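Penum Desk Cables: data card

Version 3, updated 1st July

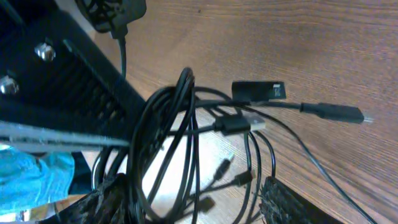 Penum is a collection of pictures and short notes on the cables, chargers and small adapters that pile up on desks. It was put together at Adebisi, a shared office, over the spring and the early part of June. The collection covers sorting, untangling, coiling and putting away. It is meant for people who study everyday clutter or who want reference material for tidying guides and labeling work.

What is in it

There are 3,271 pictures in 7 folders. Each folder covers one kind of desk or storage spot:

desk_open: cables lying on a desk top
desk_corner: cables pushed against a wall or monitor stand
drawer: cables in shallow drawers
bin: cables in open bins
bag: laptop bags and pouches
shelf: coiled cables put away
mixed: anything that did not fit the other six

Most of the desk pictures have wood in the background. Black cable is by far the most common color in the collection, and it is hard to follow one strand through a pile of it. Expect the notes for those pictures to be less detailed than the notes for drawers and shelves.

Notes files

Every picture has a plain text file with the same name. The first line gives the folder. The second gives the state of the cables, using one of these words: tangled, loose, coiled, tied. The remaining lines list what can be made out, one item per line, in no special order.

Plugs are named by type only when the end is in view. If a cable goes into a pile and another end comes out the far side, the notes do not treat them as the same cable. Small boxes with no readable label are written down as "adapter, unknown". Version 1 had guesses in this field and they were wrong often enough that we took them all out.

Power adapters are listed apart from their cables even when the two are joined.

Changes since version 2

Removed duplicates from drawer and bin.
Added 1,000 pictures to desk_open.
Changed "knotted" to "tangled" everywhere. The two words were being used for the same thing.
Fixed file names that had spaces in them.

Known problems

The bag folder is small and nearly all of it comes from the same few pouches. Pictures in desk_corner are darker than the rest, and thin cables against a black monitor foot are easy to miss. Some files in mixed probably belong in bin. We will move them in the next version and keep the old names in a list so existing links can be repaired.

There are very few white cables. If you need them, the Redach set has more, but its notes use different words for cable state and will have to be converted first. The closest match for our "loose" is their "spread".

Getting the files

The full set is one archive per folder. Unpack all of them into the same parent directory and leave the folder names as they are. The index file expects them.

Use and credit

Free to use for study and teaching. Please credit it as "Penum Desk Cables, version 3, Zoton". Corrections to the notes are welcome. Send the file name and the line that should change.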